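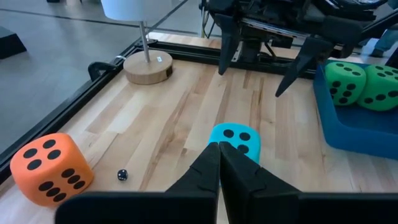 3 min read - 643 words in the full handout

Dice for the classroom: what size, what material, what tray
Speaker notes, Daichi Maruyama

Slide 1. Opening

Start with the table. Orange foam die, turquoise one, and the tiny black one with white pips next to the orange. Ask the back row if they can find the black one. Give them a few seconds before pointing to it.

Main point: size decides who can take part. If only the kids in the front can read the roll, the rest stop paying attention.

Slide 2. Foam

Foam is quiet. That matters on wood, and most of our rooms have wood tables. The corners are rounded, so a foam die tends to roll a little longer than people expect. Tell them to roll from low down.

Black pips on a bright color read well. Orange is my first choice, green second. Dark blue with black pips is hard to read and I no longer order it.

Mention cleaning: damp cloth, mild soap, let them air dry overnight. Do not put them in the dryer.

Slide 3. Small dice

Small dice still have a place. Older students like them, and a full set fits in a pencil case. For pair work they are fine. For a group of six they get lost - under paper, under sleeves, on the floor.

Tell the Trisden story here. We started the year with 273 small dice in the math closet and had to reorder before July. Keep it short.

Slide 4. Trays

Point out the blue tray with the two green dice in it. Low sloped walls. A child can reach in without tipping it, and you can read the top faces from the side. Deep boxes work for storage but not for rolling.

House rule to suggest: a die that leaves the tray gets rolled again. Saves arguments.

Slide 5. Two activities

Lolo: each player rolls two dice and adds them, first to 1,000 wins if you let them multiply, otherwise stop at 100. Good for the last part of a lesson.

Hanus: one large die for the tens, one for the ones. Write the number, say it, pass the dice. Works with second grade and up.

If time is short, skip Hanus and go to questions.

Slide 6. Questions

Likely ones: where to buy (handout, back page), whether foam dice are fair (fair enough for class games, not for a probability unit), how many per table (3 large ones is plenty).

Leave the dice out afterward so people can try them. Collect the small one first.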